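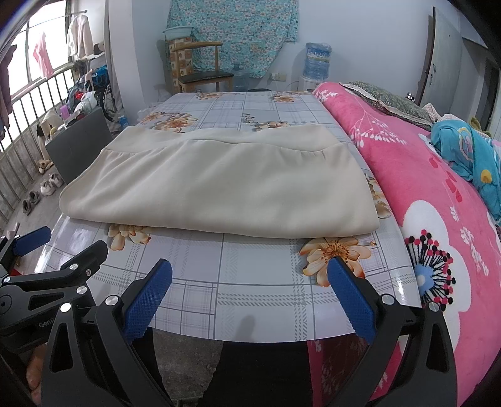

Figure 4. Hand-held gripper with its jaws open in front of a folded pale garment, home setting.

Search this journal Enter keywords Advanced search

4.3 Recording rules for garment work in homes

The Dilton protocol was written for bench work, where the table, the lighting and the clothing are all supplied. In homes we kept its limits on session length and labelling and replaced the section on site preparation. Operators were told to leave furniture, bedding and stored belongings where the household keeps them. Only items on the work surface itself could be moved, and they were put back at the end of the session.

Each recording had to begin with both finger pads in view and clear of the fabric. Where two hand-held grippers were in use, the operator named the left and right units aloud before the first grasp. The jaws were opened fully between grasps. Iletti, our earlier set, did not ask for this, and its annotators often disagreed on where one grasp ended and the next began.

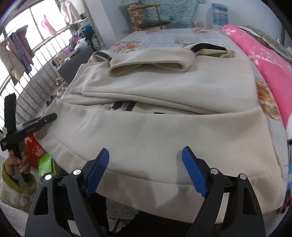
Thick garments needed a separate rule. A sweatshirt can hold several layers in one fold, and a pad that closes on the top layer looks much the same on video as a pad that has caught two. Operators were asked to pause at the hem or collar before closing the jaws, and to release and start again if they were unsure what they had hold of. Failed grasps stayed in the recording and were labelled as such.

We use cookies to improve your visit. Manage settings Accept all

Privacy was handled before upload. Household members signed the Gaete consent form, which covers rooms and belongings as well as people, and could withdraw any recording until the end of January. Mail, medicine labels and family photographs were blurred by the Listbridge reviewers. Of 2000 recordings submitted, 11 were withdrawn at a household's request. We did not ask for reasons.

The rules were revised once during collection, to allow beds and other soft surfaces as work areas. Recordings made under the earlier wording carry a version tag and should be analysed separately where surface height matters.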